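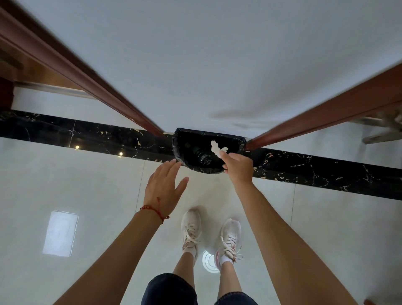 Trash duty, tissue edition. The bin by the marble strip.

Print this thread | E-mail this thread

Do the robots ever empty anything?
Started by plutetham_nights, June, 6:40 a.m.

plutetham_nights wrote:
We got 2 floor machines from Magaña in the spring. They do the lobby overnight and the tiles look great, I'll give them that. You can see the ceiling lights in them. What they don't do is bins. They drive up to a bin, think it over, and go around. So my job used to be floors and bins and now it's bins, plus walking behind a machine that texts me when it meets a chair.

Same pay, one less person on the shift.

grout_expectations wrote:
Same at the Lokberg building, except we have 50 bins and they moved everybody to days so visitors can watch us do them. I miss mopping. I never thought I'd type that.

bretville_ops wrote:
I'll be the bad guy. We run 900 square yards of hard floor in Bretville and my crew's backs are better than they were. Two of them asked for the machine. You want the bucket back, come get it.

plutetham_nights wrote:
Did your crew keep their hours?

bretville_ops wrote:
Most of them.

grout_expectations wrote:
"Most of them" is carrying a lot of weight there for a guy worried about backs.

squeegee72 wrote:
Vendor quoted us for a bin-emptying arm. It can lift the bag out. It can't put the new bag in, so a person stands there with the roll. Also it wants bottles kept separate, and good luck with that, people throw a bottle in any hole they see.

bretville_ops wrote:
Fair, the arm is silly. The floor machine isn't.

plutetham_nights wrote:
Mine just texted. Chair. Back in a minute.

Print this thread | E-mail this thread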